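tray-chores: README and data card

Last real edit: March 2018

Hi! If you landed in this folder you probably want to know one of two things: what's in the files, or whether a robot can clear a kitchen counter yet. I'll do both, a bit mixed together, because the second question is the whole reason I made the first thing.

What this is

A set of simulated two-arm chores on a tabletop. The arms pick things up, hand things over, put things in a tray, and very often drop things next to the tray. There are 2,674 episodes in the current version. All of them are simulated. I do have a real kitchen counter, but it has a toaster on it and I'm not moving the toaster.

The project started in July under the name Firine, which was going to be a proper chore benchmark with laundry and dishes and a vacuum hose (ha). I got as far as fruit. I still think fruit is a great place to get stuck! You pick it up without bruising it, you work out which piece has gone off, you put it somewhere sensible. Anybody who has packed a lunch does that half asleep.

Folders are named by chore:

fruit_tray: one or more pieces of fruit, one tray, two arms
handover: one arm passes to the other, then the tray
tray_only: no fruit goal at all, just reach, line up and touch the tray rim
guo: leftovers from the Guo controller, see further down

The fruit_tray chore

This is the one people ask me about, so it gets the most space. The goal is a line of plain text, something like "put the yellow fruit in the tray" or "put the banana in the tray." Success means the fruit is at rest inside the rim and both grippers are clear of it. I went back and forth on whether a piece leaning on the rim should pass. It doesn't. I wouldn't accept it from a kid putting away groceries, so the arms don't get it either.

The ripe and overripe skins matter more than I expected. I wanted a banana that had gone properly dark, since that's what's on my counter by the end of any given week, and a policy that has only met cheerful yellow ones can get very confused. The dark peel is also a lot closer in color to a black tray, so if you're doing anything clever with segmentation, check your masks there first.
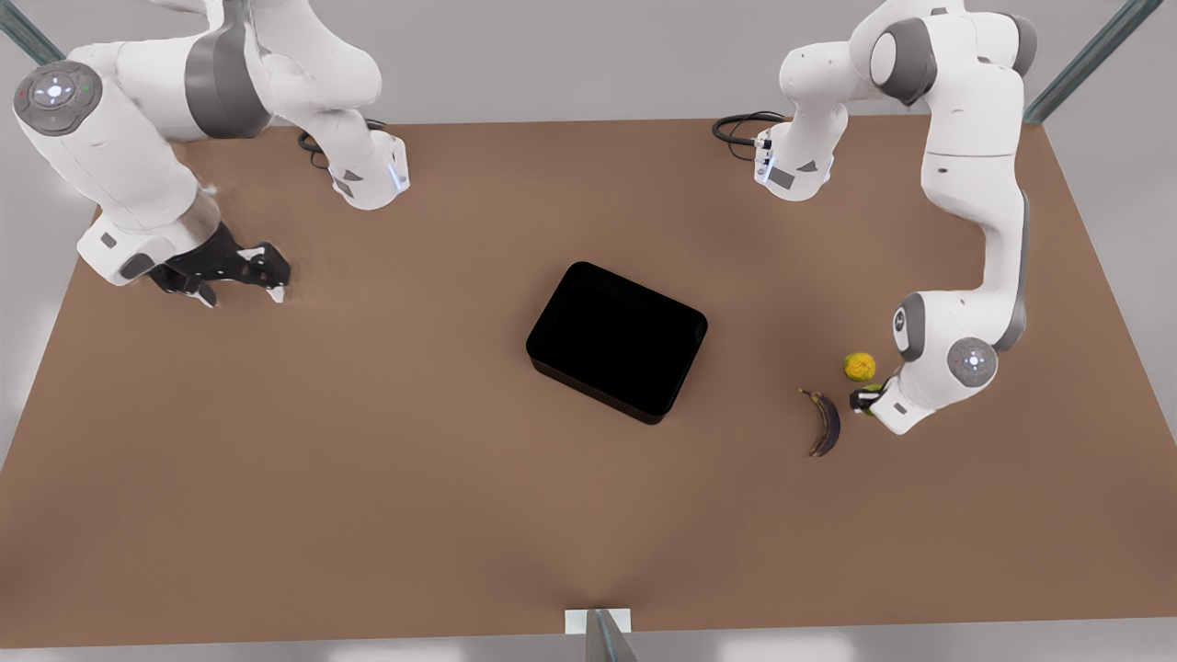 The handover chore

Same arms, but the fruit begins on the far side from the gripper that's supposed to finish the job. I'll be blunt, these are rough. Timing is the hard part. One gripper lets go too early, or neither one lets go and they have a slow tug-of-war over a lemon. I kept the tug-of-wars in and marked them as failures because they're useful (and because I like watching them).

If you only want clean handovers, filter on the success field. You'll lose a lot of the folder. Sorry.

The tray_only chore

I added this one late, after I noticed that my policies had learned the fruit pretty well and had no idea about the tray. They would carry a lemon perfectly and then let go over bare table. So in this folder there's a tray goal and nothing to carry. The gripper has to come in, line up with the long side, and touch the rim lightly without shoving the tray off its spot.

It sounds too easy to bother with. Give it a try, though! The tray gets turned to a new angle for each episode, and from the close-up view a plain dark tray gives you very little to go on. You get an outline, a bit of lighter rim and a soft shadow. People do this by feel, or by having owned the tray for ten years. A policy has to get it from a few edges.

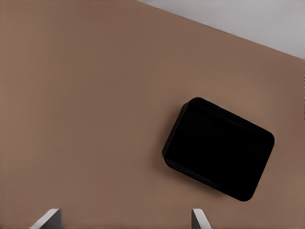 I tried a brighter tray for a while and the scores jumped, which told me I'd been grading the color and calling it skill. I went back to black. If you want the bright one, it's a single setting in the config, tray_color, and I won't judge you, but please say so when you report numbers.

So, can machines do chores yet?

My short answer is: some of them, slowly, on a very tidy table.

With the baseline I ship here, the fruit_tray chore works often enough that I've stopped cheering when it does. It took 3 full rewrites to get there. Handover is still mostly a comedy. And all of it happens in a world where nothing is sticky, no one has left the mail on the counter, and the lighting is always soft and kind.

I had a long email back-and-forth with a small packing outfit called Nilemex that wanted to know if this would help them fill trays on a line. I told them I'd hire a person and buy that person a good stool. Shop-floor work is easier than home in one way, you get to decide where the tray goes, but it's so much faster than anything in this folder. My arms take their sweet time. A line doesn't wait.

About the guo folder

Guo was my first controller, scripted from top to bottom, and it made 893 of the early episodes. It moves in stiff, square paths and always goes for the fruit straight from above. I left it in its own folder so it doesn't sneak into your training mix. It's good for testing your loader and for making your own policy look graceful.

Things that are wrong with this

I know about these, so no need to file them again:

- Fruit doesn't squash. A lemon is a hard ball as far as the physics cares, and an overripe banana is just a banana in a darker coat.
- Around 41 episodes have a gripper finger passing slightly through the table. They're flagged with clip_warn.
- The cables behind the arms are there for looks. They don't pull or snag.
- The tabletop is always brown. I meant to vary it.
- Goal text is all in my own wording, so it's full of "put" and very short on "place" or "set down."

Running it

Unpack the archive, point data_root at it in config.txt, and run play.py with a folder name and an episode number. Start with tray_only, it loads quickest. If you get a black window, your graphics driver is too old. Mine was.

Millstead is the name of the rendering setup and it lives in its own directory with its own README, which is shorter and grumpier than this one. You only need it if you want to render new views. Everything already rendered plays back fine without it.

Using it

Research, class projects, messing around at night, all fine. Please don't use the scores to tell anyone that a robot is ready for their kitchen. If you train something that handles the dark banana better than my baseline does, send me the config. I'd love to see it, and I'll add your numbers to results.txt next to mine.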